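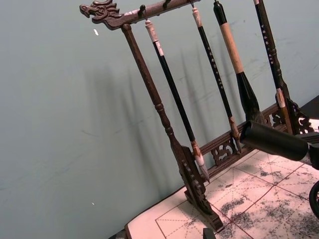

Los pinceles tienen que estar colgados y a la vista

Defiendo desde hace años una idea que a mis compañeros de taller les parece un capricho: el soporte para pinceles importa tanto como la tinta. ¡Y cada vez estoy más convencido!

Empecé a practicar caligrafía en junio, con 2 pinceles guardados en un cajón, y abría aquel cajón una vez a la semana, con suerte. Luego encontré en Prullico, la tienda de segunda mano de mi barrio, un soporte de madera oscura con una cabeza de dragón tallada en el extremo de la barra. Me enamoré de las crines, del hocico abierto, de ese pie calado en volutas que parece sacado de un mueble mucho mayor. Desde entonces practico casi a diario, unos 6 folios cada tarde.

Un pincel colgado invita. Se ve de un vistazo cuál es el fino, para las inscripciones pequeñas, y cuál el gordo de pelo oscuro, que pide un carácter enorme y un brazo sin miedo. Además la punta cae hacia abajo y se seca sin aplastarse (el cajón, en cambio, me estropeó uno precioso de pelo blanco).

Me dirán que ocupa sitio en la mesa. Claro que lo ocupa, y me encanta que lo haga: el papel de práctica se queda debajo, extendido, y sentarse a escribir cuesta mucho menos cuando ya está todo puesto.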